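Dalteo Pantry Tracker: Set-up Guide
Section 2. Adding your first box of snacks
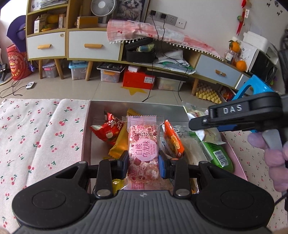
Before you start

By now you should have the Dalteo app on your phone and a home shelf set up (if not, go back to Section 1, it only takes a few minutes). Now for the fun bit! In this section you'll add a whole box of mixed snacks, give each item a date and tell Dalteo when to nudge you. Once one box is in, the rest of the cupboard goes surprisingly quickly.

You will need:
- your phone, with at least a third of its battery left
- one box or basket of packaged food
- a clear bit of worktop with decent light
- a pen and the sticky labels that came in the pack

2.1 Make a new box

1. Open the app and tap Shelves, then the plus sign in the top corner.
2. Choose Box. (Shelf, Drawer and Freezer work the same way, but Freezer has its own rules for dates — see Section 5.)
3. Give the box a name. Short names work best, as the list view only shows the first 10 letters. "Snacks" is fine. "Snacks for the long drive to the coast" is lovely but you'll only see the beginning of it.
4. Write the same name on a sticky label and put it on the short side of the box, where you'll see it when the box is pushed back into the cupboard.
5. Tap Save.

Note: A free account holds 6 boxes. If you reach the limit you can still rename or empty the old ones, and nothing is deleted.

2.2 Add the items

1. Open your new box in the app and tap Add item.
2. Hold the barcode flat in front of the phone. Crinkly film can throw back a lot of light, so tilt the packet a little until the green line appears.
3. Check the name that comes up. If it's wrong, tap it and type your own.
4. Set the number of packets. For a multipack, count the small packets inside and enter that figure. The app will take one off each time you tap Eaten.
5. Tap Next to move on to the date.

If an item has no barcode, tap Type it in. This happens a lot with single bars and sweets taken out of a bigger pack, and with treats brought home from abroad. You can use any alphabet you like in the name box, so feel free to copy the name in its own script and add a few words of English after it. Searching works with either!

Caution: Dalteo does not read ingredients or allergy warnings. Always check the wrapper itself, and keep the outer packaging if the small packets carry no list of their own.

2.3 Enter the date

Dates are where most people slow down, so take your time with the first few packets.

1. Find the date on the wrapper. It may be on the seal, along the back join or on the base of the packet.
2. Choose Best before, Use by or Made on. Please don't guess. A product that shows only the day it was made needs a shelf life as well, and Dalteo will ask you for it in months.
3. Enter the day, month and year. Many imported snacks put the year first, so look at the order before you type.
4. Leave out any letters or extra digits that follow the date. They are usually batch codes. If you'd like to keep them, there's a Notes line underneath.

Note: If you can't tell which kind of date you have, choose Not sure. The item gets a grey dot and stays at the top of the list until you've sorted it out.

Caution: Never eat food past its use-by date, whatever colour its dot is in the app.

2.4 Set your reminders

1. Go back to the box and tap the bell.
2. Pick how early you'd like to hear from us. The standard setting is 2 weeks, and you can choose anything from one day up to 359 days.
3. Pick a time of day. We're very fond of 4 pm — just when a snack sounds like a good idea.
4. Tap Try it now to send yourself a test message.

If no test message arrives, open your phone's own settings and check that Dalteo is allowed to send notices. Then tap Try it now again.

2.5 Put the box away

Pack the items so the earliest dates are at the front. Tall, thin packets can stand on end, with flatter ones laid beside them, and anything crushable should go in last. Tap Sort by date in the app and you can copy the order straight from the screen.

When you open the box next time, tap Eaten for whatever you take out. Forgot? Tap Quick count at the bottom of the page and put in the new totals.

Next: Section 3, Sharing a shelf with the rest of the house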